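Skarumow Press to Publish Collected Sermons of a Frontier Circuit Preacher

Skarumow Press will release a one-volume edition of the sermons of Josiah Womel, the Methodist circuit preacher who rode the Ohio Valley in the early 1800s. The book runs to 600 pages and goes on sale in September.

Womel left 80 sermons in manuscript, most of them written for outdoor meetings. Only four were printed in his lifetime. The rest stayed with his family until they were given to the Clamik Library, where editor Tihomir Angelovski began transcribing them.

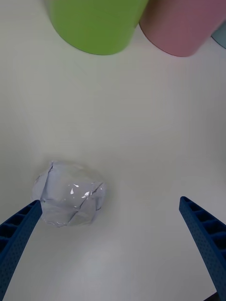

"He wrote fast and spelled by ear," Angelovski said. "We kept his spelling in the text and put the modern form in the notes — readers can take it either way."

The edition includes an introduction by church historian Tanveer Zaidi, a map of the preaching circuit and an index of 3,956 Scripture references. Womel's best-known sermon, "The Lamp at Midnight," appears in both its draft and printed forms.

Review copies may be requested from the Skarumow Press publicity office.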